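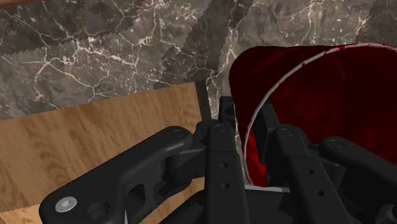 Are biographies always true?

A biography is the story of someone's life. You'll find short ones on club pages and council websites. Should you believe every word? I wouldn't.

Take Tuulikki Pitkänen of Kpodo. Her page says she "helped 400 families" in 11 years. Helped them how? Who kept the list?

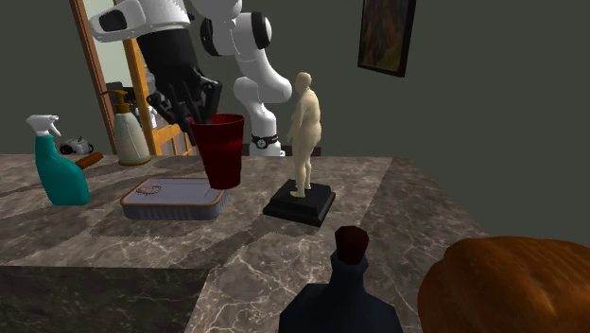 It also says she is "much loved". By whom? Very often, people write these pages about themselves, and they leave out the dull or awkward bits.
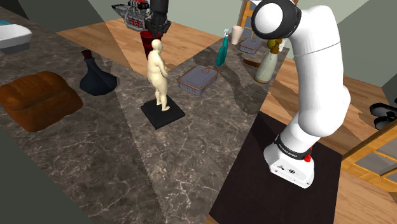

So check. Look in an old newspaper, or ask somebody who was there. If two places disagree, one of them is wrong, and both might be.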